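Condasent Opens Robot Handling Lab to Public for July Demonstration Day

CLANDNESS – Condasent welcomed more than 600 visitors to its Clandness site in July for a public demonstration of robotic sorting and packing. The open day was the first held at the site since the company moved its handling laboratory there from Probert.

Doors opened at 10 a.m., and guests were taken through the laboratory in groups of 15. At each of eight stations, engineers presented a different handling task and answered questions about the equipment, the software behind it and the safety rules that apply when people work close to a moving arm.

The program was designed for a general audience. Everyday goods and toys were used at the tabletop stations so that younger visitors could follow the work without technical background. Items of mixed shape and firmness remain a demanding test for a two-fingered gripper, and staff explained how the grip must change between a soft block and a rigid can.

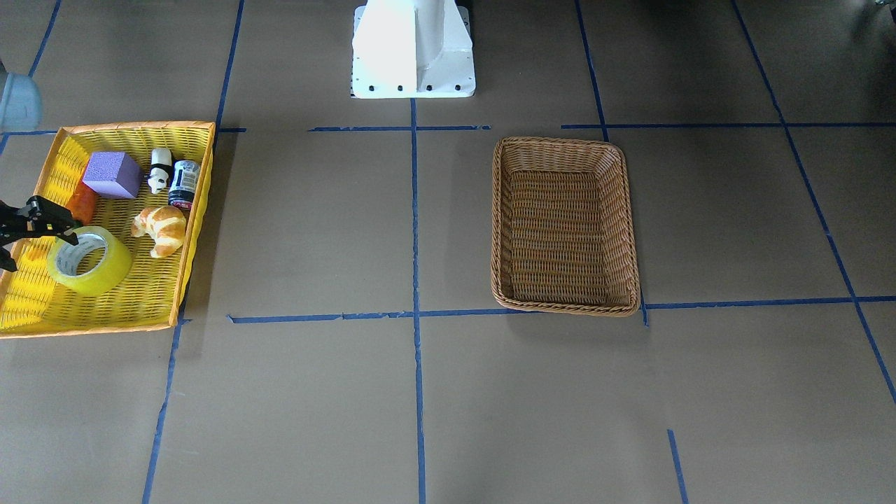
A gripper above a roll of packing tape in the yellow tray at the Condasent open day, with a wicker basket across the center line.

Tabletop stations at Condasent are marked out in tape, which allows operators to return trays and baskets to the same position between runs. The company said this routine is central to its work with Ollance, the sorting software that it has developed over the past several years and now licenses to regional warehouses.

"Automation is often discussed at a distance from the people it will affect," the company said in a statement. "We are grateful to the families, teachers and local employers who gave us their time and asked direct questions about what these systems can do and where they still fall short."

Of those attending, 217 were students from schools in the Clandness area. A separate afternoon session for employers covered training, maintenance and the cost of small installations.

Condasent intends to hold a second open day next year. Schools wishing to arrange a group visit before then may apply through the visits office. Places are free of charge, but advance registration is required.

Search news Enter keyword Go

Related news
Condasent completes laboratory move from Probert
Ollance update adds support for mixed-item trays
School visits: how to register a group

Contact the press office | Copyright Condasent. All rights reserved. | Back to top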